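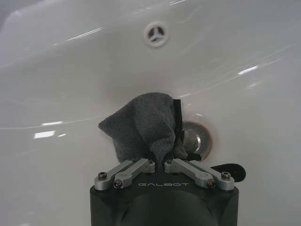

Wrist view, sink wiping set, cloth held over the drain

Re: [demos] Sink set - what counts as a finished episode?

Two answers for Tuesday's shift, then a request.

On Monday night Fotini Zervas wrote:
> We have 75 episodes from the Haron bathroom and I am not sure how
> many to keep. In some of them the operator wipes the bowl but never
> goes near the drain. In others the cloth ends up covering the drain
> and the wrist camera can't see the ring any more. Do I throw both
> kinds out? Also, is it a problem that the porcelain is so shiny?

Keep the second kind. A cloth that hides part of the drain is normal for this task, and the policy has to cope with it. In the wrist view above, the left side of the drain is behind the cloth and you can still tell where the ring is. If the ring is fully hidden for the whole wipe, tag it "occluded" and leave it in.

The first kind should go in the partial folder. I would like the orange-brown line around the drain to be wiped over in every full episode, even if it doesn't come off. We are labeling the motion, so a stain that stays put is fine.

As for the shine, leave the lights alone. The Kahraman set was recorded with the overheads dimmed and the model trained on it did badly under normal lighting. We are at 2,944 episodes across all wiping tasks and glare is still thin in the sink portion.

The request: please vary the grasp. I went through 39 of yours last night and in nearly all of them the cloth is pinched in a narrow bunch in the middle. That's a good grasp, but I need corners and folded edges too - 30 of each would do. Change the starting position of the cloth between takes, and don't trim the slow approaches.

Upload to the Riven share as before. The Trendix drive is full until the end of February.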